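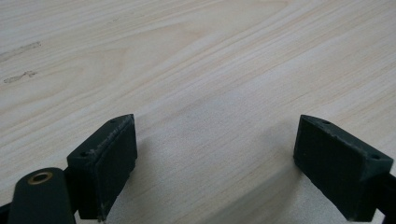

Home Appliances Reviews Guides Archive Contact

7 min read

The Vedo Table Assistant: A Review

The Vedo is a table-mounted robot arm sold for light household work. Its maker, Clesik, states that it will clear a dining table, wipe the surface and sort small items into trays. The unit tested was purchased at the standard price of $1,390, with the optional tray set bringing the total to $1,907 before tax. Testing took place over nearly 9 weeks, beginning in March, in the home of Florante and Marites Saludo and in the packing room of Layug, a small firm that ships kitchen linens.

Installation

The base clamps to any table edge of moderate thickness. Mr. Saludo completed the work without assistance in one evening. The printed instructions are adequate, although the section on calibration refers to a menu that does not exist in the current software. Purchasers should download the revised manual before they begin. The arm must be calibrated again whenever the table is moved, and the Saludo household found this tiresome, as their table is pulled out from the wall for every meal with guests.

Clearing the table

Performance in this task was acceptable with rigid objects. Mugs, jars and plastic bowls were lifted and set down in the correct tray with few errors. Flat items presented greater difficulty. A dinner plate lying directly on the table was often pushed several inches before the arm obtained a hold, and on two occasions it was pushed to the floor. Forks and spoons were collected slowly. Paper napkins were left behind in most trials, and a damp napkin was never collected.

The clearing of a table set for four required 81 minutes on the first attempt. After a software update the time fell considerably, but it remained longer than any member of the household was willing to wait. Mrs. Saludo reported that she usually finished the job herself while the arm was still occupied with the glasses.

Wiping

The wiping attachment holds a standard cloth. It removes crumbs and fresh spills from an open surface in a satisfactory manner. Dried sauce and pencil marks were reduced but remained visible. The arm applies light pressure and cannot be instructed to return to one spot, so stubborn marks must be treated by hand. It also fails to rinse the cloth, and a second pass therefore tends to spread what the first has picked up.

Shop-floor use

At Layug, the Vedo was assigned to place folded dish towels into open cartons. Lorne Hiebert, who supervises packing, set a modest target and the machine did not reach it. Towels were gripped securely but frequently arrived unfolded at one corner. Maricel Castillo obtained better results by placing a card band around each towel beforehand. The banding took as much time as packing the towel, and the firm discontinued the trial for this product. Small boxed goods were handled well, and Layug has kept the machine on that duty during the morning shift.

Comparison

The Plellow, a competing arm in the same price range, was available for a shorter period. It moves faster and is noticeably louder. Its object recognition was weaker under lamplight, and it has no wiping attachment. For a workroom, the Plellow may be preferred. For a home, the Vedo is the better choice of the two.

Support

Inquiries were answered by Noel Estrella of the Clesik service desk, in each case by the following morning. Replacement finger pads are sold in pairs only.

Recommendation

The Vedo is not recommended at present as a general household machine. It may be considered by persons with limited reach or grip, for whom slow assistance with cups and jars has real value, and by small shops handling uniform boxes. Other purchasers are advised to wait for the next model, or at minimum to buy the arm without the tray set, as ordinary baking trays of similar size served equally well.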